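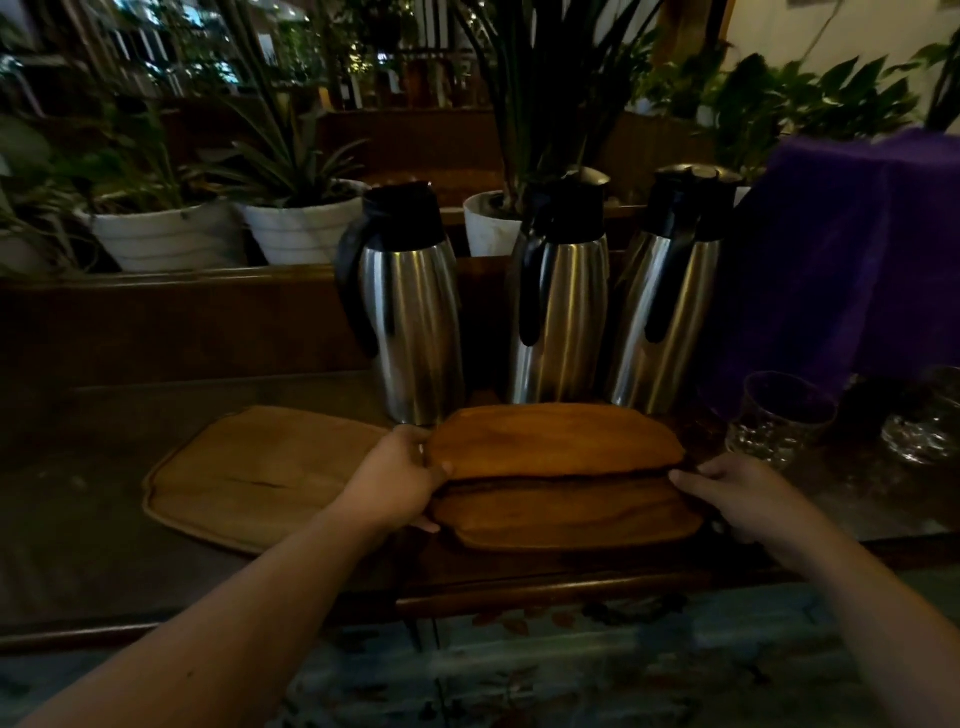

3. Setting and How I Collected the Data

3.1 Two cafés, one odd pricing rule

I should say up front that I didn't go looking for a pricing study. I was eating lunch at Rivside, a small café in Camdale, and when I got up to pay, the woman at the register (Gwendolyn Achterberg, who owns the place) told me the soup was "whatever feels right, but lunch usually runs people eight." I paid ten. Then I spent the whole walk home wondering why I'd paid ten, and whether I would have if she'd kept the number to herself.

Pay-what-you-want pricing has been studied quite a bit, but most of what I'd read dealt with one-time purchases like downloads or museum tickets. I wanted regulars. A regular has to come back tomorrow and look the same person in the eye, and I had a hunch this mattered more than how the food tasted or even how much money the person had on them. Rivside had regulars by the dozen. So did Hovland, a bakery café on the other side of the river that had borrowed the same rule from Gwendolyn a couple of years earlier and then changed it in one useful way: they post the suggested price on a card, and staff never say it out loud.

That gave me my comparison pretty much for free! At Rivside the number is spoken, and at Hovland it's written down. The menus overlap a lot (soup, bread, a cold plate, coffee you pour yourself), and both places serve the cold plate on boards and set out coffee in steel carafes of the sort shown in Figure 2. I did worry for a while about the coffee, because a person who goes back for three refills may feel they owe more. Both cafés fold coffee into the lunch price, though, and neither one keeps track of refills, so I left it alone. I come back to this in Section 6, where it causes me some trouble.

3.2 Payment records

Both cafés run their sales through Panix, a register system that stores the suggested amount and the amount paid as separate fields. I didn't have to ask anyone to change how they worked, which was a relief, as lunch at either counter is not a good time to be asking for favors. After I dropped catering orders, staff meals, and anything split across more than one card, I had 2271 lunch payments from the two sites. I kept cash and card payments together in the main analysis and pulled them apart later. Cash payers tend to round to whatever bill they're holding, and I didn't want to mistake an empty wallet for generosity (or the other way around).

I counted a customer as a regular if the staff knew them by name or by order. Yes, that's a loose rule. I tried a stricter one based on card numbers and it threw out all the cash regulars, who are some of the most loyal people in either room. Thaddeus Alcantara, who was working the Hovland counter at the time, went through a batch of payments with me on a Thursday after closing, and we agreed on nearly all of them. Where we didn't, the person was usually someone who had stopped coming for a stretch and then started up again. I coded those people as regulars. Leaving them out doesn't change the direction of any result, though it does make the gap between the cafés a little smaller.

3.3 Interviews

The records tell me what people paid and nothing at all about what they thought they were doing. For that I talked to people. Yara Khoury and I did 56 interviews between us, mostly short, mostly at the table while plates were still out. We opened with the same prompt every time ("Tell me how you settled on what you paid today") and then let folks wander. They wandered! One man talked about his church collection plate for most of his interview, and I ended up being glad of it, because the comparison came up on its own with several other people.

Yara did all of the Rivside interviews with people who already knew me. I'd been eating there long enough that some of the regulars saw me as one of them, and I didn't trust them to tell me they had underpaid. I'm not sure they told Yara either, but her transcripts have more hedging and more embarrassed laughing in them than mine do, and I take that as a good sign.

Henok Alemneh and Delphine Mbeki coded the transcripts separately, without knowing which café each one came from. We had to strip out a fair number of giveaways first, such as mentions of the card or of Gwendolyn. Their first pass turned up a category I hadn't planned for, which we ended up calling "paying ahead." These are people who put in extra on a good week so they can put in less on a bad one, and who keep a rough running balance in their heads that no one else ever sees. I had been treating each lunch as its own decision. For these customers it plainly isn't, and Section 4 is organized around that problem.

3.4 A note on the suggested price

The suggested price went up by 50 cents at both cafés in August, partway through collection. I found out the same way the customers did. I report results before and after the change separately wherever I have enough payments to do it, and I say so where I don't.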